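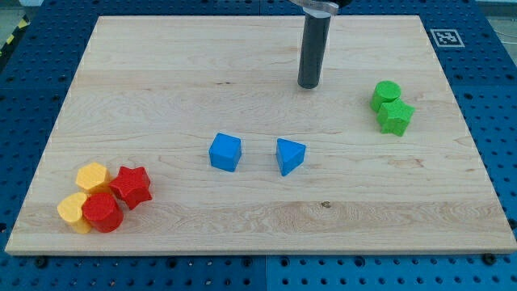

Tabletop manipulation cell (procurement and budgeting)

A tabletop manipulation cell is a fixed workstation in which a small robot arm handles light objects on a flat surface. Such cells are used in teaching laboratories, research groups and the trial departments of manufacturing firms. This article covers the planning and purchase of such equipment. Programming, control methods and the design of individual tasks are treated elsewhere.

Contents
1 Scope of a purchase
2 Cost structure
3 Work surface and fixtures
4 End effectors
5 Task objects
6 Calibration items
7 Space, power and safety
8 Quotation and acceptance
9 Running costs and replacement
10 Common budgeting errors
11 See also

Scope of a purchase

The arm is the most visible item on an order and is usually specified first. A working cell also needs a table, a means of fixing the arm to it, a tool at the end of the arm, one or more cameras, a computer, a safety stop, and a stock of objects to be handled. Suppliers differ in how much of this they include. Some sell the arm and its controller alone. Others sell a complete cell, delivered on a wheeled base and tested before shipping.

In the planning literature, the arm and controller are called the core purchase and everything else the surround. The distinction was set out by Poonam Sengar in a planning guide for the Brornthorpe technical college, and has been adopted by several buyers of similar size. Sengar's guide recommends that the surround be listed and priced before the arm is chosen, as the size of the table and the reach of the arm limit each other.

Cost structure

Costs fall into three groups: capital items, installation, and recurring items. Capital items are bought once and written down over a fixed term, most often 5 years. Installation covers delivery, floor work, wiring, mounting and the first safety assessment. Recurring items include spare tools, cables, software licenses, object sets and annual inspection.

In the Brornthorpe plan the arm and controller took 59 percent of the first-year budget. The work surface, mounts and fixtures took 25 percent. The remainder was divided among cameras, computing, task objects and a small reserve. These proportions describe a single cell bought new. They shift when a second cell is added, since software, training and some tools can be shared.

Used arms are available at lower prices but carry conditions. Controllers may no longer receive updates, and a replacement joint can cost more than the discount saved. A buyer considering a used arm should obtain the service record and a written statement of which spare parts are still made.

Work surface and fixtures

Perforated tables are widely used because parts can be bolted down at regular positions and returned to the same place after removal. The holes may be threaded or plain. Threaded tables cost more and are slower to damage; plain ones require a nut beneath the surface, and so require access from below. Large tables are commonly built up from separate panels. Panel joints should be checked for height difference at delivery, as a step at a joint will tilt anything placed across it.

A separate working board is often laid over part of the table. Wood is a common choice. It covers the holes, gives small objects a continuous surface to stand on, and can be replaced cheaply when scratched or dented. Maple and other pale hardwoods are used where a light background is wanted. Boards made up of joined planks are less expensive than single pieces of the same width, though they should be checked for warping after the first heating season. Budgets normally allow for two boards per cell, one in use and one in reserve.

Bolts, clamps and stops are minor items individually but are frequently left off orders. Denise Horrocks, in a review of purchases at the Limthorpe site, listed missing fasteners as the most common cause of delay between delivery and first use.

End effectors

The tool at the end of the arm is called the end effector or, where it grasps, the gripper. Three classes are usually compared at the planning stage.

Single-finger or rod tools push, slide and press objects without grasping them. They are the least expensive class, have few or no moving parts, and can often be made in-house from a rod and a printed or molded mount. A plain cylindrical finger with a rounded tip is sufficient for moving blocks about on a board.

Two-finger grippers pick objects up and are the usual next step. Their price depends on stroke, force and whether force can be measured.

Suction tools require a vacuum supply, which should be priced with the tool — including hoses, filter and any noise enclosure.

Spare mounts should be ordered with the tool. Plastic mounts are cheap and may be expected to crack first in a collision, which protects the arm's wrist.

Task objects

Object sets are consumable and should be treated as such in the budget. Simple colored blocks remain the most common set. A typical selection combines several shapes, such as cubes, cylinders, triangular prisms, hexagons, stars and hearts, in a few plain colors. A mixture of shape and color permits instructions such as moving the red star to the blue cube, or sorting by either property, without further purchases.

Matte surfaces are preferred, as glossy paint produces highlights that trouble cameras. Blocks should be bought in duplicate from one batch. Shades vary between batches, and a replacement that differs visibly from the original may affect results. Toy-grade blocks are acceptable for pushing tasks. For grasping tasks the dimensions should be measured on arrival.

Calibration items

Fiducial markers are printed square patterns, normally black on white, that a camera can locate precisely. They are fixed at known positions on or near the work surface. The cost of printing is negligible, but the material matters. Paper curls and shifts. Rigid card is adequate for most cells, and printed metal or composite plate is used where positions must hold for years. Time for recalibration should appear in the staff plan, even where no purchase is involved.

Space, power and safety

The floor area of a cell is larger than its table. Allowance must be made for the full reach of the arm, for access on at least one side, and for a marked boundary. Yellow-and-black tape on the floor is the usual marking and is priced by the roll. Where local rules require guarding or light curtains, these can exceed the cost of the table.

Cables should be routed before the table is placed. Retrofitting cable channels after installation was recorded at Limthorpe as taking almost 2 working days per cell.

Lighting is often omitted from plans. Even overhead lighting keeps shadows short and reduces differences between morning and afternoon. Existing room lighting may be sufficient and should be assessed with the blinds both open and closed.

Quotation and acceptance

Quotations should be requested against an itemized list, so that offers can be compared line by line. In a comparison prepared by Gareth Kershaw, the suppliers Brollano and Jaunzems submitted similar totals for the same cell. The Brollano quotation included mounting and first calibration and excluded the table. The Jaunzems quotation included the table and charged separately for a site visit. After adjustment, the two differed mainly in the length of warranty.

Acceptance tests are agreed before the order is placed. A usual test has the arm visit a list of points on the work surface repeatedly, with the error recorded at each. Final payment is held until the test has been passed on the buyer's own floor.

Running costs and replacement

Annual costs consist chiefly of inspection, licenses and wear items. Cables that flex with the arm wear faster than fixed ones and should be stocked. Orders intended for the current financial year are commonly closed in November, and delivery times for arms should be confirmed with this in mind.

Common budgeting errors

Tax and import charges omitted from the arm price
No spare end effector or mount
Table ordered before the arm's base pattern is known
Object sets bought singly
Training counted for one operator only
Disposal of packing crates not arranged

See also

Collaborative robot
Machine vision
Optical table
Total cost of ownership

Page last edited 30 May 2026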